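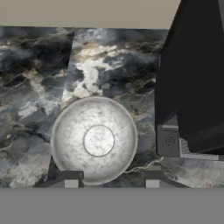 1/ Spent the past few weeks rewriting our notes on resealing natural stone benchtops. The old version was two paragraphs and a phone number. Posting the short form as a thread.

2/ Scope: marble, limestone, travertine, granite. Engineered stone is a resin product and mostly doesn't take a penetrating sealer. If you aren't sure what you have, find the invoice before you buy anything.

3/ Terms first. A stain is something that has gone into the stone. An etch is where acid has dissolved a bit of the surface. A sealer slows down the first and does nothing for the second. Most complaints we get about "failed sealer" are etches.

4/ How to tell them apart: a stain is usually darker than the stone and has a colour. An etch is a dull patch, often lighter, and you see it best with a torch held low. Rings under glasses are nearly always etches.

5/ Marble is mainly calcium carbonate. Lemon juice, vinegar, wine, tomato and a good many bathroom cleaners will all mark it. Granite is mostly quartz and feldspar and shrugs off kitchen acids, though some slabs sold as granite have calcite veins that don't.

6/ Dark marbles are a special case. Oil hides well on them, etches don't. A polished black or charcoal surface shows every dull spot. If that's going to bother you, choose a honed finish at the start.

7/ Water test. Clean the top, leave it overnight to dry. Put a spoonful of water on a spot that gets used and another on a spot that doesn't. Leave 30 minutes. Wipe. If the stone has darkened, it's absorbing.

8/ Do the test in more than one place. The strip behind the tap and the area beside the cooktop wear at different rates from the rest. One slab can pass at one end and fail at the other.

9/ If it passes everywhere, stop. Adding sealer to stone that won't absorb it leaves a film on top, and the film goes cloudy. Removing it is a worse job than the one you were trying to avoid.

10/ If it fails, strip first. Neutral stone cleaner, warm water, white cloth. Grease near the cooktop may need a poultice. Rinse twice. Cleaner residue blocks sealer as well as grease does.

11/ Drying is where people rush. We allow a full day with a fan running, two in winter. Moisture trapped under a penetrating sealer shows up as a dark halo around the sink cut-out and takes weeks to leave.

12/ Tape off stainless sinks, timber edges and painted splashbacks. Solvent-based sealers will mark some paints.

13/ Products. We had tins of Wernano (solvent-based) and Skalovano (water-based) in the workshop and ran both on offcuts of the same slab. Notes follow. Nobody is paying us for this and the offcuts came from our own bin.

14/ Wernano went in faster and gave a slightly deeper colour on the dark areas. Strong smell, windows open the whole time. Dwell time on the tin was fine for us as printed.

15/ Skalovano needed a second coat to pass the same water test. No colour change we could see. Much easier to live with indoors, and it's what I'd use in an occupied flat.

16/ Oil test on both: olive oil, left overnight, wiped in the morning. Wernano left no mark. Skalovano left a faint one on the pale veining, gone after a poultice.

17/ Neither made any difference to lemon juice. Both offcuts etched at the same rate as the bare one. See post 3.

18/ Application, either product: work in sections you can reach without stretching. Flood lightly with a lint-free cloth, keep it wet for the dwell time, then remove every bit of excess. Buff with a dry cloth until the cloth comes away clean.

19/ Excess left on the surface is the most common fault we're called out for. It looks like a greasy smear and feels tacky. If you catch it the same day, re-wet with fresh sealer, wait a minute and buff it off. After that you're into solvents.

20/ Cure time before water: see the tin. Before oil or food: we say 24 hours whatever the tin says.

21/ Polished etches. Light ones on marble can be worked back with a polishing powder and a damp felt pad. Practise on the underside of an offcut. Deep ones need diamond pads and someone who does it regularly. Honed tops are simpler – a fine abrasive pad, even strokes, blend outwards.

22/ Ljubica Trajkovski asked whether worn ceramic bowls and plates are a problem on polished marble. The glaze usually isn't. The unglazed foot ring on the bottom can be, since fired clay is a good deal harder than calcite. Run a thumb around it. If it feels like sandpaper, use a mat or rub the foot down with wet-and-dry paper.

23/ Grit does the same thing. Salt isn't hard enough to worry marble much, but sand off unwashed vegetables is. Wipe before you slide anything.

24/ Daily cleaning: warm water, a drop of pH-neutral detergent, dry with a cloth. No vinegar. No cream cleansers. No "natural" sprays until you've read the label for citric acid.

25/ How often to reseal: when the water test fails. I won't give a number of years. We have one honed limestone top on a yearly cycle and a dense granite in the same building that has never needed it.

26/ Records help. Write the product, batch and date on a bit of tape inside the sink cupboard. The next person will otherwise have to guess, and water-based over old solvent-based doesn't always take.

27/ Correction to our older handout, the one with the Janevski job on the cover: it said to test with hot water. Use room temperature. Hot water dries off before the 30 minutes are up and you'll get a false pass.

28/ Full notes go up in February with the poultice recipes and the limestone section, which still needs work. Travertine fillers will get a separate thread.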